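The One-Box Rule, and Why I Have My Doubts

Posted Tuesday, January 7, 2025 by Rosalind Whitlock

3 comments | 2 shares

Every January somebody sends me a method for keeping a shared table clear. This year it was Declan Tamihana, who swears by what he calls the one-box rule. You put a lidded box on the table, and anything small that lives there goes inside. When you sit down, you open it. When you get up, you close it. He says it changed his life. Declan also said that about the label maker.

I tried it anyway. I don't want to be the person who sneers at a box without having used one.

My first complaint is that the rule is silent about size. A water bottle doesn't go in a shallow box. Neither does a decent hardcover, unless you buy a box so big that it eats the table you were trying to clear. So you end up with a box, plus everything that didn't fit in the box, and I fail to see how that beats a table with things on it.

The scissors are the one item I'll give him. Scissors wander. At my place they end up under the mail or in the bathroom, and I have bought 2 pairs in a year because I couldn't find the first. A box for scissors makes some sense to me, as long as people put them back, and I have met people.

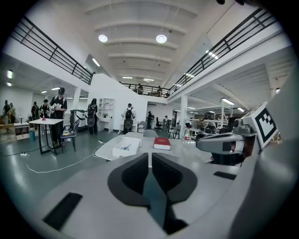
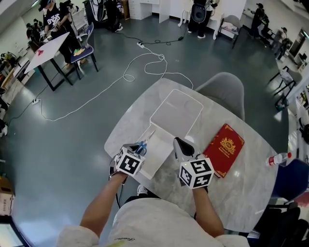 Scissors, an open white box, a red hardcover (or case) and a water bottle, both times.

Then there's the lid. A hinged lid needs somewhere to go when it's open, and if it folds flat behind the box, you've doubled the space the thing takes up. On a big desk, fine. On a small round table you'll be moving your book to make room for your storage. Tamsin Tawhiri suggested taking the lid off altogether, at which point I'd say you own a tray, and trays are cheaper.

I'm also suspicious of white. White boxes look wonderful in the Travari catalog and show every thumbprint by April.

What I've settled on is less exciting. The scissors get the box. The book goes back on the shelf when I'm done reading. The bottle goes to the kitchen with me when I get up, because it needs filling anyway. Declan says this is the one-box rule with extra walking. Maybe so. I still think most of the clearing is done by whoever stands up last, and a box won't do that part for you.

If yours has survived longer than a month with a family using it, tell me how. I'd like to hear from the family, too.

Share this post (2)

Recent posts
Do drawer dividers do anything?
I read 500 pages on decluttering and kept the book
The Besby hooks, one year on
Noeline Ngata's pantry, and what I'd change
Against the decorative basket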